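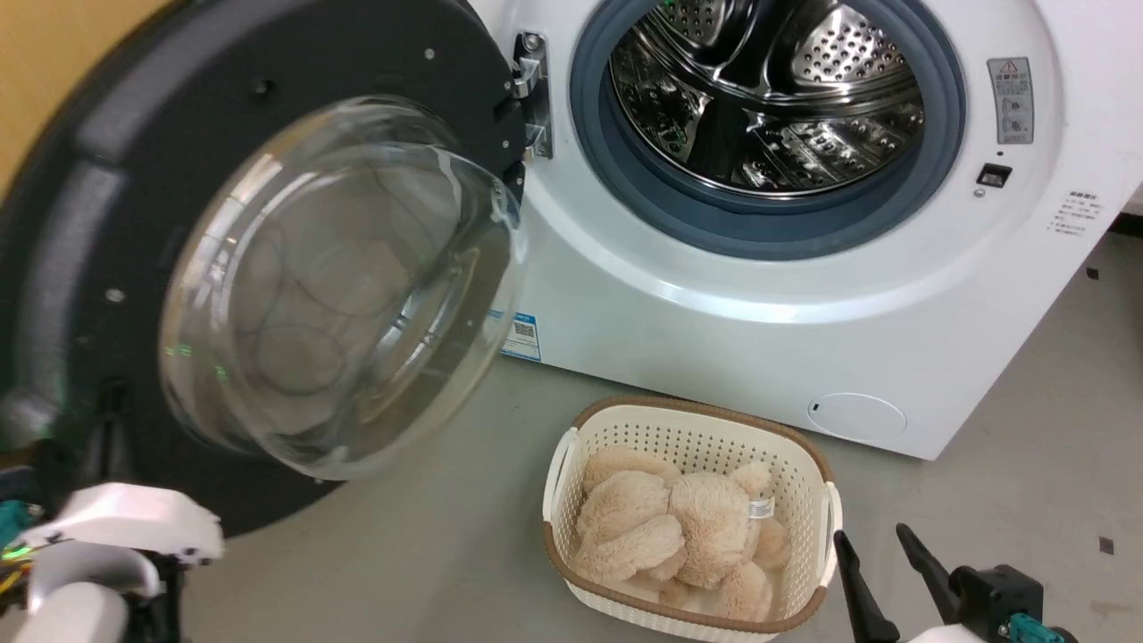 The drum and door seal of a front-loading machine, with a plush toy in the basket in front of it.

Laundry Service: Washing of Soft Toys and Care of the Machines

Members of the Ernham Residents' Association are asked to note the revised arrangements for the washing of soft toys, which were agreed at the spring meeting and came into force on Jun 2, 2019. They apply to the laundry rooms at Darnier House and Plilton Court, and to toys belonging to the Tipoki playgroup as well as those brought down by individual households.

Soft toys are to be washed separately from clothing and bedding. Long-haired toys should be brushed through beforehand and placed in a tied pillowcase or a mesh bag. Seams and eyes should be checked, and any toy with a loose part is to be mended before it goes into the drum. The care tag must be consulted in every case. Where no tag remains, the cool gentle cycle is to be used, with half the usual measure of liquid detergent and no softener. Toys containing a battery or sound box are not to be machine washed.

Residents are reminded to look inside the drum before loading. Coins, hair grips and small socks collect in the fold of the rubber seal, and the Association spent 502 pounds last October on a repair arising from this. The seal should be wiped with a dry cloth at the end of each session and the door left open.
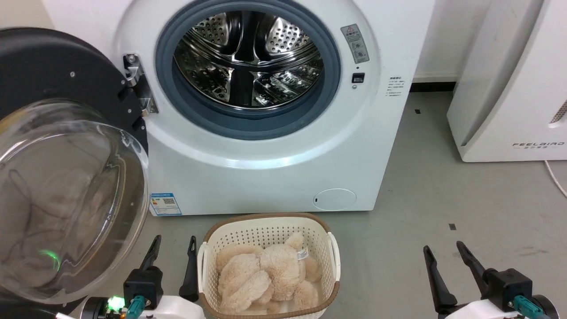

Amado Galang writes that the gentle cycle leaves larger bears very heavy with water, and asks whether a second spin might be permitted. In his experience a bear put straight on the airer takes three days to dry and begins to smell by the second. He would also welcome a shelf for baskets, so that they need not stand on the floor.

The Association is content for a second spin to be used, provided that the toy remains in its bag and the lower speed is selected. The question of a shelf has been referred to the next meeting.

Playgroup toys will be washed every 14 days. Items left in either laundry room will be kept for seven days, after which they will be taken to the office at Darnier House. Filter covers are to be opened only by the maintenance contractor.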